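Kitchen and Dish Room Helper, Part Time – Lumbao Supper House

14 shares · 3 comments

We are looking for a person who likes washing dishes. I know how that sounds, and I've had friends laugh at me for wanting to put it in the very first line, but it's the thing that matters most for this job and I would hate for you to read all the way to the bottom before finding out. If you are someone who gets a quiet sort of pleasure from a stack of clean bowls, please keep reading, and maybe pour yourself a coffee, because my wife says I can't write anything short.

My name is Dexter Soriano and I run the Lumbao Supper House, which sits at the bottom end of Kurnodden, just past the feed store and across from the old bus shelter. We serve supper and only supper, at long wooden tables where people end up sitting next to folks they didn't come with. There's no printed menu. You get soup or a salad to start, then whatever we've been cooking since noon, then something sweet, and then people sit around talking until we start putting chairs up. It has been going on like this for a good while now and we are very fond of it.

On a full Thursday we feed 116 people over two sittings. Every one of them gets a bowl and a plate and usually another plate after that, so you can see where this is going. Our last dish room helper moved away in the spring to be near her daughter, and we miss her terribly, both for her company and for the way she kept that room. The rest of us have been taking turns since then, and the plain truth is that we aren't as good at it as she was. Glasses go back on the shelf with spots. The serving trays get put away in the wrong order and then I can't find the one I want at five o'clock with a roast in my hands.

So, about the work itself. You would come in at 3 in the afternoon and start by setting up. That means filling the sinks, laying out the drying towels, putting fresh sponges by each station, and getting the trays out along the side table so they're ready for the servers to bring things back on. We like the dirty dishes to come back sorted, plates with plates and bowls with bowls, and having the trays out early is how we make that happen. After that you would help with whatever prep needs another pair of hands, which could be peeling carrots, could be picking over beans, could be wiping down the tables out front before the doors open.

Once the first sitting begins you are mostly in the dish room. The heavy things go through the machine, but our bowls are washed by hand and always will be. They're a pale stoneware from a little pottery called Brerard, and they chip if you look at them sideways. A soft sponge, warm water, a wipe around the inside and then around the rim, and then a look in the light before it goes on the rack. I'll show you how we do it, and if you have a better way I would love to see it, really I would. Our last helper changed three or four things about how we worked in there and every one of them was an improvement.

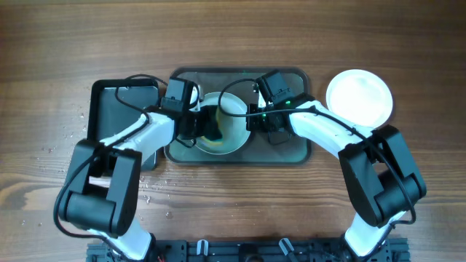

The tables are the other part of the job, and I should warn you that I'm particular about them. They are wood, all of them, and they get a damp cloth and then a dry one and never a puddle. If a bowl or a tray comes off the table and leaves a ring behind it, we catch it then and there. Once a month, on a day when we're closed, we all come in for the morning and oil the tops together – I put on records, my wife makes egg sandwiches, and it's paid time like any other. Some people on the staff say it's their favorite shift. I suspect the sandwiches have a lot to do with it.

Between sittings there's a lull, and that's when we eat. Everybody sits down, cooks and servers and dish room alike, and you get the same supper the guests get. If there's something you don't eat, tell me and we'll work around it without any fuss. Then the second sitting comes in and it gets busy again, and we're usually wiped down, put away and out the back door by ten thirty. I don't like keeping people late. If a big party lingers, I'll finish up the last of the glasses myself and send you home.

What the job looks like on paper

Part time, three evenings a week to begin with, with a fourth in June when the summer visitors turn up. Shifts run from 3 in the afternoon until close. Pay is hourly and we'll talk about the number when we meet, but it's fair for Kurnodden, it's paid weekly, and the tips are shared evenly with the dish room. I feel strongly about that last part. A clean plate is as much a part of supper as what goes on it.

You'd have your own apron and a pair of good gloves that fit you, and there are rubber mats on the floor in front of the sinks. We have a parking spot out back if you drive, and there is a rack for bicycles by the side door. The evening bus leaves from across the street, though it's an early one, so if you depend on it let me know and we'll see about a ride home. One of us is nearly always going your way.

Who we're hoping to meet

You don't need to have worked in a restaurant before. Some of the best people we've had came from somewhere else entirely: a school office, a plant nursery, twenty-odd years of raising children. What I would ask is that you be comfortable on your feet for an evening, that you can lift a full tray of dishes (we have carts for anything heavier), and that you are gentle with your hands. There are people who are fast and people who are careful, and in that room I will take careful every time. The speed comes along after a few weeks.

It also helps if you're the kind of person who notices things. A sponge that has had its day and should be thrown out. A stack leaning a little too far to one side. A plate with a hairline crack that shouldn't go back out to a guest. We keep a shelf for the cracked ones, and my wife uses them under her flowerpots, so nothing goes to waste.

We're a talkative bunch, but you don't have to be. There's a radio in the dish room and whoever is washing gets to pick the station. If you would like to close the door and listen to a ball game with your sleeves rolled up, that is perfectly all right with everybody. If you'd like to chat, leave it open and somebody will be leaning in the doorway within five minutes, and it will probably be me.

High school students are welcome to apply as long as you're 16 or over and your folks are happy with the hours. Retired people are welcome too. We can be flexible about which evenings you take, apart from Thursday, which is our biggest night by a long way and the one where we need you most.

A word about Enora

Some of you will know that we also run a small lending cupboard called Enora, out of the back pantry. It started when a neighbor needed plates for a wedding and couldn't find enough that matched, and it sort of grew from there. We have 166 place settings now, plus platters, pitchers, soup tureens and a punch bowl I'm very proud of, and people in town borrow them for showers and funerals and graduation parties. They come back washed, most of the time, but we wash everything again before it goes on the shelf.

Whoever takes this job would look after Enora as well, for a couple of hours on one of your three days. It's calm work. You count things in, give them a wash and a dry, wrap the platters, and write it all down in the green book. I think it's a lovely part of the job – you get to hear all about everyone's parties.

How to apply

Come by and say hello. That's my favorite way, and the best time is any afternoon we're open, between 2 and 3, when the cooking is well along and I have time to sit down. You don't need to bring a resume, though I will read it if you do. We'll have a cup of something, I'll walk you through the kitchen and the dish room, and you can ask me anything you like.

If that doesn't suit, drop a note through the front door with your name, a phone number and a few lines about yourself. Tell me what you've been doing lately and which evenings you'd be free. I answer every note, even if it sometimes takes me until the weekend.

If we both think it might be a good fit, we will ask you to come in for one paid trial evening, with supper included, so you can see what a sitting is like with the whole room full. Wear closed shoes and something you don't mind getting splashed. After that, take a day or two to think it over, talk to your family, and give me a call.

We'd like to have someone settled in before the summer rush, but we'd sooner wait for the right person, so if you happen on this notice a little late and it's still up, please do come by anyway.

With thanks for reading all of this,
Dexter Soriano
Lumbao Supper House, Kurnodden

14 shares · 3 comments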